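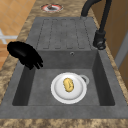
About Brorell

Brorell is a small cooking school in Mullport. We teach adults to make dinner. If you were hoping to learn sugar work or how to fold a napkin into a swan, there are other schools, and most of them have nicer websites than this one.

We are suspicious of the way cooking is usually taught. The typical evening class hands you a glass of wine, a tray of vegetables that an assistant has already chopped, and a recipe with one clever step in it. Everyone goes home happy and orders takeout the next night. We sat through a good many of those classes before we opened, and we can't say we learned much besides the price of the wine.

How we teach

A Brorell class runs 90 minutes. You do your own chopping. You also wash up, and the washing up is counted in the 90 minutes, which some people find annoying when they see it on the schedule. A recipe that claims to take half an hour and leaves you with a full sink did not take half an hour.

The beginner course is three classes: potatoes and other roots, eggs, and beans. Students sometimes ask why there is no meat in it. Meat is expensive to ruin, and the things beginners get wrong - heat too high, salt too late, pan too small - can be learned just as well on an onion.

We don't give out printed recipes until the end of each class. We tried it the other way and people read instead of looking at the stove.

What we don't claim

We don't say cooking at home will make you healthier, thinner, or closer to your family. It might. We have seen those promises on a lot of brochures and never seen anyone check. We don't call our food "clean" and we are not sure what the word is supposed to mean. We have no opinion on your knives, except that they are probably dull.

We don't hand out certificates either. A few students have asked for one, and we have asked them what they would do with it.

Where we are

The school is on Galbraith Street, two doors up from the old Gandlow hardware store. Parking on Galbraith is as bad as you have heard. The lot behind Gandlow is free after business hours, whatever the sign says, but read the sign yourself before you trust us on that.

There are two teaching kitchens. The front one has gas and the back one has electric coils, and we put beginners in the back on purpose. Most rentals in Mullport have coils, and a class taught on a stove you don't own is worth less than it looks.

Prices and booking

Prices are on the schedule page and include ingredients. We don't do gift cards in December or any other month. Too many of them were bought for people who didn't want to come - we got tired of teaching husbands who had been sent.

If you miss a class you can take it again later in the year, as long as there's a space. Refunds are given up to the day before.

Page last updated 25 October 2023.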